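Digital ID from Skendia for a non-resident, card reader wont see the card

Alley
Posted 03/06/2021

Ok so I run a small online shop and applied for the Skendia digital ID so I can sign contracts without mailing paper. Card came, PIN envelope came. Reader lights up, the signing app says "no card present" and then error 2124.

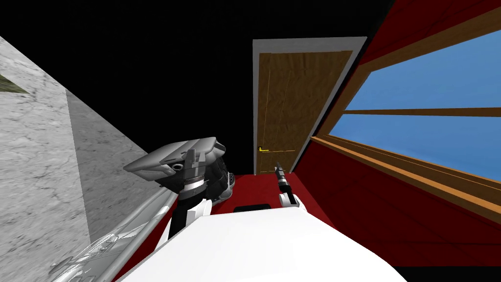
Tried 2 readers, same thing. Reinstalled the app, restarted, different USB port. Support line kept me on hold for 57 minutes and then dropped. I have a contract to sign before July and the other side won't take a scanned signature. Anyone got past this?

Ocampo

Same error here last year. For me it was the middleware, not the card. What worked:

Uninstall the app AND the driver package, they're seperate
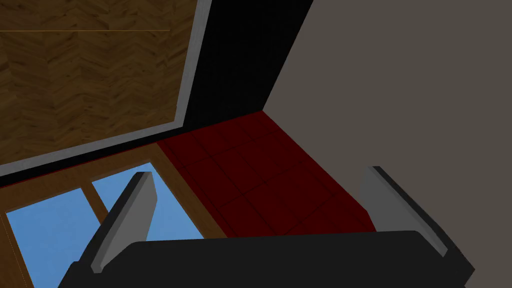
Reboot before you install anything

Install driver first, then app, then plug in the reader

Don't open the browser till the app shows your name. If it still says 2124 your certificates probably weren't activated – different problem, can't help there.

Ronaldo Guimarães

Ocampo is right about the order but check activation first, takes a minute. Log in to the portal with the code from the PIN envelope, look under Certificates. If it says pending you have to confirm pickup, and it can take 20 hours to go thru. 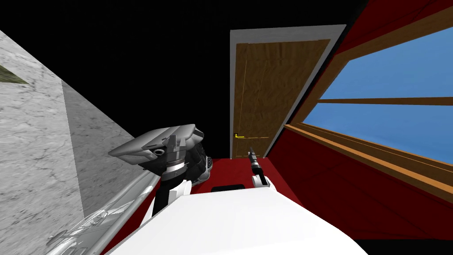 Pickup is the part people miss. Mine was at the Plevudbridge office and I walked out without signing the receipt on the tablet, so the card stayed pending. Think of a brown wood door in a white frame like the one there – you can be holding the key, but the lock has to be told about it. Call them with the receipt number, skip the main line, use the certificate desk. And don't guess the PIN, three wrong and its locked.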